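I have been carrying the same canvas tote since I moved to Stamgate, and I'm not sure it has ever been properly emptied in all that time. Things go in for the bus, things go in for work, and then one evening in August I put my hand in to find my keys and came out with a receipt from Indeo for lightbulbs I'd forgotten buying. Enough!

So I've got a bit of a snack-bag system now. The white tote is only for food (that's the rule, and I have mostly stuck to it), and it gets packed the night before, while the kettle's on. I used to spend up to 20 minutes on a train morning hunting for something to eat on the way to Makowska, and then give in and pay silly money at the station.

The trouble with a soft bag is that it won't stand up for itself. You put it on the table and it just sort of sighs and folds over, handles everywhere, and you end up going in past all that fabric to get at anything.

Fish tofu going with me, by the look of it:
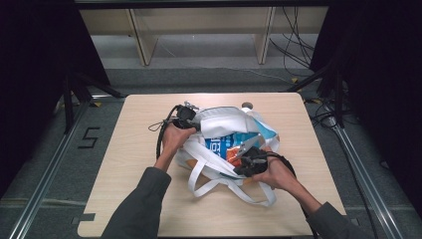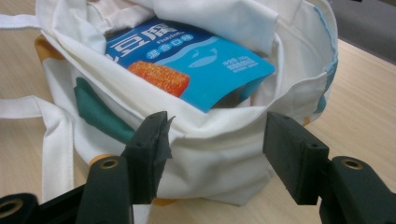 I'm very fond of fish tofu, if you haven't tried it. It's springy and savoury and a bit sweet, and I like the spicy sort best, though I do need water to hand. The little packs cost me 70p each when I buy a few at once, and they don't mind being squashed, so they can go in anywhere. Crisps are another matter. I've given up on crisps in a tote – you arrive with a bag of dust.

What else goes in? Oat biscuits, usually. A satsuma if there are any left in the bowl. Nothing with a lid any more, after the yoghurt business, which I wrote about on here when the blog was still called Trorkulness and which apparently remains my most read post, with 1,291 visits. Thanks for that, everyone.

I still haven't found a good way of keeping the handles out of the way while I pack. I've tried tucking them underneath and I've tried a clothes peg, and the peg is slightly better, but then I forget and take it on the train with me. If anyone has a cleverer idea, the comments are open again.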